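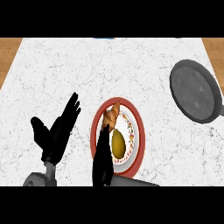

Ticket: Sketwood kitchen sim, trial license, plate clearing task
Status: waiting on vendor
Priority: Low (changed from High by Mevgate support, without comment)

Problem: With the croissant and the pear both on the plate, the right hand has strong opinions about which one it will pick up. We ask for the pear. We get pastry.

Tried so far:
Restarted the sim. Same.
Turned the physics rate up from 1000 to 2000. Same, but slower, and my laptop now heats the office.
Swapped in the Najafi grasp planner. It gets a proper grip on the croissant, fingers curled around the base, a grasp I would happily put in a brochure if I had asked for it.
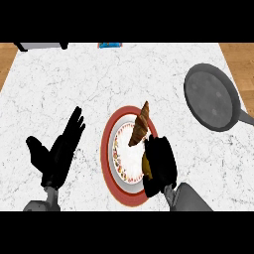

Left hand stays open and waits its turn in every run, as configured. No complaints there. It is the best-behaved part of the package.

Reply from Mevgate: please confirm object labels are not swapped.

Confirmed, 7 runs. Labels are fine. I can tell a pear from a croissant and would like the same from a paid product.

Next: roll back to version 2 of the hand model and rerun overnight. If that fails we go back to the Trimach quote, which costs more but did include fruit.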